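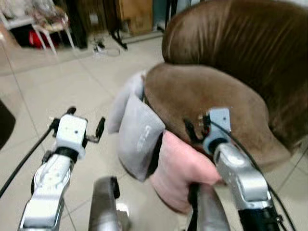 Both arms at the brown armchair, Umitz open day, March.

We use cookies to remember your settings and to count visits. By continuing to read you accept this. Manage choices | Accept

I went to the open day at Umitz with Graciela Núñez from our own school. We run a small robotics club and wanted to see how a bigger one spends its time. The train was late, so we missed the welcome talk and went straight to the club room, where the students had already started.

Their project this year is tidying a sitting room. The robot has two arms and has to pick up soft things and put them where a person would want them. Itziar Bustamante, who teaches the group, told us they began with wooden blocks and gave them up after a month. Blocks were too easy, she said, and the students had stopped looking at what the grippers were doing. Cushions bend and slip, and no two grasps come out alike.

The group has kept a written log since the autumn, with a line for every attempt. It stood at 795 lines when we arrived. Each line gives the object, the starting place, who was driving and a short remark. I read a few pages. Most of the remarks are about the height of the wrist, and a fair number just say "again".

The part I had most wanted to watch was the lift. Estíbaliz Marín, in her last year, explained that they take hold of the cushion near a corner and bring it well clear of the seat before moving sideways. Earlier they used to drag it, and the cover caught in the fingers.
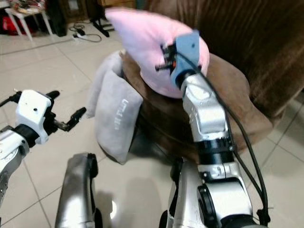 Questions over coffee

There was a break at half past eleven. I asked about money, as I always do. The club had almost 2000 euros for the year, most of it spent on spare parts and cables from Campos. Henton, a local furniture shop, gives them a discount. Travel to the Dratus competition is paid for separately by the families, and Itziar would like to change that.

Graciela asked how they share out the work. Students go in teams of three: one drives, one watches the arms and one writes the log. They swap after every ten attempts. Our club lets whoever is keenest do the driving, and I think we should copy the swap.

The second session was about placing.

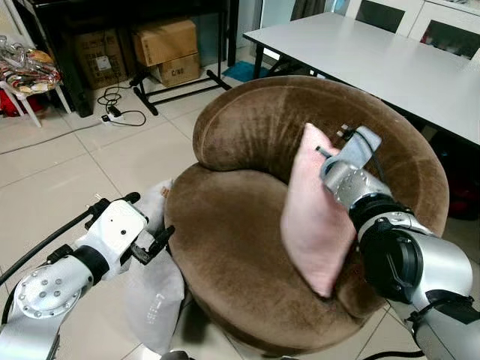
Placing is scored more heavily than lifting at Dratus, and the students spend most of their practice on it. A cushion laid flat gets part of the marks and one standing up gets the rest. The right arm does this job, with the gripper pinching the pink pillow along its top and the lower corner pressed into the seat so that the backrest can take the weight. The difficult moment is letting go. Begoñe Robles was writing the log for this session and had a column just for the release, with the opening speed noted each time. She gave us a blank copy of the sheet – we shall use it from next term.

We left at a quarter past two. Encarnación Gallardo at the front desk said 103 people had signed in by then. Anyone from another school who wants to visit should write to her first, as the club room is small and parking is only possible on the street behind the sports hall.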